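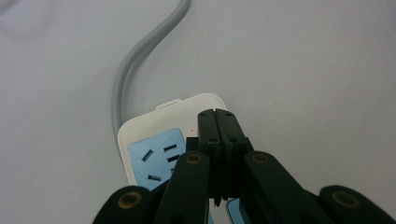 Gripper over a power strip, packing support bench, Besutbridge.

Automation at Besutbridge: staff questions

Will I lose my job?
No. Bench staff keep their current grade and hours through the Katene rollout.

What changes on my shift?
Cable and strip handling moves to the Munex cell in stages. You will load trays, clear stops and check finished units.

Is there training?
Yes, 5 paid sessions, starting in September.

Who do I call if the cell stops?
Extension 2158.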